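Can a machine do the dishes yet?

My mother ironed pillowcases. I bring this up because whenever I start grumbling about housework I hear the hiss of that iron, and I think of how she would have traded it, iron and board and all, for anything on wheels that would do the job while she sat down with a cup of coffee. She was promised such a thing, you know. Every magazine in our house when I was small had a drawing of it, usually with an apron on.

So I have been keeping an eye on the subject for years, as an interested party with a sink. We have had two robot vacuums. The first was a Moltex, and I loved it the way you love a dog that isn't very bright. It ate a sock a week and got stuck under the same radiator every evening at 5, and I would hear it bumping away in there and go get down on my knees to pull it out (my knees were younger then). The second one is smarter and I have less affection for it. Between the two of them I suppose they have saved me some sweeping, but I still move the chairs, pick up the rug with the fringe, and empty the little bin. If you add all that up, I'm not sure who is working for whom!

Floors are the easy part, though. What I want to know about is wiping. I wipe something maybe 1000 times a month, or it feels that way: the counter, the stove, the baking pan that came out of the dishwasher with water still sitting in the corners. It doesn't seem like a skill until you try to tell somebody how to do it. You have to pick up the towel, for a start, and a paper towel is a miserable thing to pick up if you think about it, all floppy, a different shape every time. Then you have to press hard enough to get the streak but not so hard that the pan goes skating off across the table. And you hold the pan with your other hand without ever deciding to.

I spent a long while this winter looking into how that's coming along, and the hands are what got me. They have fingers now, and a thumb, and the thumb does what a thumb should. One of these machines can have a sheet of paper towel pinched over the side of a steel tray, with the other hand open and waiting off to the right, and I sat there with my coffee going cold, thinking, well, go on, dear, hold the tray.
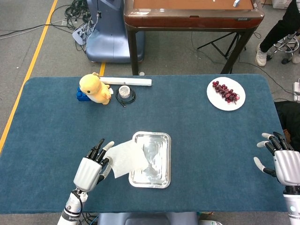

Faizal Wibisono wrote to me after my last post on this to say that I was grading on the wrong curve. A towel in a robot's fingers would have been a headline when he was in school, he said, and I should quit asking when it will be as good as me and start asking how much supervision it needs. If he can start it on the pans and go fold shirts in the next room, he'll call it help, even if it takes half an hour over each one.

I've been chewing on that. Half an hour a pan doesn't bother me as much as I thought it would. My dishwasher takes 2 hours and I have never once stood over it tapping my foot. What would bother me is the going into the next room. I'd want to trust it around the good plates first, and around the cat, and I'd want it to know when a thing is clean, a point on which my husband and I still disagree after all this time.

Then there is the money. I'd pay 500 dollars tomorrow for something that did nothing but dry pans and wipe down the stove, and I'd clear a shelf for it too. I don't expect anyone to take me up on that price any time soon. In the meantime there's a lasagna dish soaking in my sink, and it's been in there since last night, so I had better go and see to it.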